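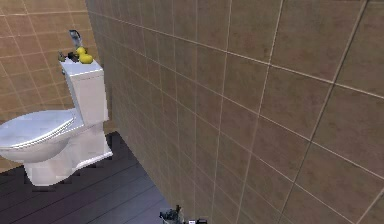 **Ticket 3000: toilet fills itself at night**
Status: open, again
Location: upstairs bathroom, Gradley house
Priority: low (downstairs tenant), urgent (person who sleeps next to it)

**Reported problem**

Every so often the toilet refills for ten seconds or so with no one in the room. It's worse at night, or I'm awake for more of it at night. No water on the floor. The water bill has gone up by a sum I would call rude.

**Entry 1, August, 11 p.m.**

Put food coloring in the tank and went to bed. The bottle said blue. By morning the bowl had a pale green tint, so the color is sneaking past the flapper, and the bottle is a liar. Took the lid off the tank, pressed the flapper down with a finger, and the hiss stopped. Let go, and it started again. I can't stand there all night. I did look into it.

**Entry 2**

Bought a replacement flapper, the Olo one, because the hardware store had a whole wall of them and that was at eye level. The package says "universal fit." It fits the universe except for the left ear of my overflow tube, where it needs a bit of coaxing.

Steps, for whoever inherits this ticket:

1. Shut the supply valve. Righty-tighty, and then another quarter turn once you realize it's still dribbling.
2. Flush and hold the handle down until the tank is as empty as it will get.
3. Unhook the chain, pull off the old flapper, and wash the black stuff off your hands. It doesn't come off the first time. It's on the towel now too.
4. Wipe the seat the flapper sits on.
5. New flapper on, chain on, half an inch of slack.
6. Water on.

Result: silence for two nights. Ticket closed. Felt great about myself.

**Entry 3, 3:10 a.m.**

Ticket reopened.

**Entry 4**

Wrote to Jatoi, who made the fill valve. Their support form runs on something called Hostine, which asked for a model number, a serial number, and my "preferred outcome." I typed "quiet." The auto-reply gave me case 113 and told me to try turning the product off and on again. With a fill valve you can do exactly that, so I did. No change.

A human reply came the next afternoon and was useful, to my annoyance. Paraphrasing:

- Check whether the water line sits above the top of the overflow tube. If so, lower the float.
- Check whether the refill hose is shoved down inside the tube. It should clip above the rim. If it hangs below the water line it can siphon the tank a little at a time.
- Check the chain for kinks.

The hose was four inches down the tube. I know who put it there. I remember being pleased with how neat it looked.

**Entry 5**

Pulled the hose up and clipped it to the rim. Lowered the float an inch with the adjusting screw, which is plastic and made a noise I didn't care for. Repeated the dye test with a different bottle, red this time. After 10 minutes: nothing in the bowl. After an hour: a faint pink, if you hold a flashlight to it and want to see pink.

Took off the flapper again. There's a rough spot on the seat that I can feel with a fingernail. Went over it with 600 grit wet sandpaper until I couldn't feel it, rinsed, put everything back.

**Entry 6**

Dye test, overnight. Bowl clear at 7 a.m. Tank still bright red. First flush of the day was alarming for a person who had forgotten.

**Current state**

Quiet for a week. Leaving this open until the next water bill. The handle now needs to be held down a beat longer than before, so I've started a separate ticket for that.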